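Oiling a Wooden Board So It Stays Good for Years

I love this job. It takes maybe ten minutes of rubbing and a night of waiting, and the change in color when the first coat goes on gets me every single time! If you have a cutting board, a bread board or an old shelf that looks gray and thirsty, get it out now.

What you need

Food-safe mineral oil, a lint-free rag (old T-shirts are great), a sheet of 220 grit sandpaper and a clear spot to work. I buy my oil at Hagedorn in Plerton, where a 16 ounce bottle lasts me most of a year, and I have four boards on the go.

Getting ready

Wash the board with warm water and a little dish soap, both sides, then stand it on its edge to dry. Give it a full day. Oil won't soak into damp wood, and I've ruined a Saturday's worth of work (okay, a board's worth) by rushing this.

Once it's dry, sand lightly along the grain. Wipe the board with a damp rag, let the fuzz rise, and sand once more when it dries. You want it smooth as an apple.

Oiling

Pour a puddle the size of a half dollar in the middle and spread it out with the rag, going with the grain. Do the faces first and the edges after. End grain drinks like crazy, so go back over it two or three times. Leave the board overnight, wipe off whatever is still sitting on top, and do it all again the next evening. A brand new board gets four coats from me, an old one gets two.
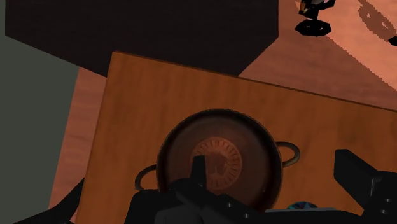

Skenum wrote in to say that walnut oil works just as well and smells nicer, but that it needs around 16 days to cure before any food goes near it. Good tip, though I'd skip it if anyone in your house has a nut allergy.

Keeping it up

Flick a few drops of water on the board once a month. If they bead up, leave it alone. If they sink in, it's oil time again! And please keep it out of the dishwasher, even on the short cycle.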